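Oiling a butcher-block table
============================

Applies to unfinished or previously oiled strip tops. It does not apply to tops sealed with polyurethane or lacquer, which have to be stripped first. If you don't know what is on yours, put a drop of water on it and wait. A bead that sits unchanged after ten minutes means a film finish.

**Materials**

- Food-grade mineral oil, 200 ml for a top up to 31 inches wide
- Sandpaper, 120 and 220 grit
- Sanding block
- Lint-free cotton cloths
- Plastic scraper
- Small bottle with a screw cap, for spot applications

**Preparation**

1. Clear the top. Take off anything that lifts off and mask the feet or edges of anything bolted or clamped in place.
2. Scrape up dried glue and food. Keep the scraper flat.
3. Wipe with a damp cloth and a little dish soap, then with plain water. Dry overnight.
4. Sand with 120 along the strips, then 220. Don't sand across the glue lines.
5. Vacuum, then wipe with a dry cloth.

Strips take oil at different rates, even when they come from the same board. Expect the contrast between them to go up after the first coat and settle a little over the next few days.

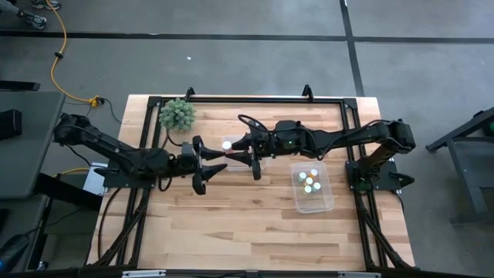 Color is a poor guide to whether a top needs oil. Pale strips look dry when they aren't, and dark ones hide dry patches. On a mixed top with tan, honey and brown strips side by side, such as this one, compare each strip only with others of its own shade. Rails along the edges also need attention: oil collects against them, so stop the cloth an inch short and finish the gap with a cotton swab.

**Application**

1. Pour a line of oil down the middle and spread it along the strips.
2. Wait 20 minutes. Add oil to any strip that has gone matte.
3. Wipe off the excess with a clean cloth. The surface should feel smooth, with no drag.
4. Repeat the next day. New tops get four coats, older ones two.
5. Keep bottles and containers off the wood for 24 hours after the last coat. They leave rings.

**Maintenance**

One coat a month in a heated room, every two months otherwise. For a single dry spot, use the small bottle and work outward with a fingertip.

Wash oily cloths in hot water with detergent and replace them when they stay greasy.

Thanks to Estrella Medrano for the correction on grit. The earlier version of this page said 180 for the final pass, and that leaves visible scratches on the lighter strips.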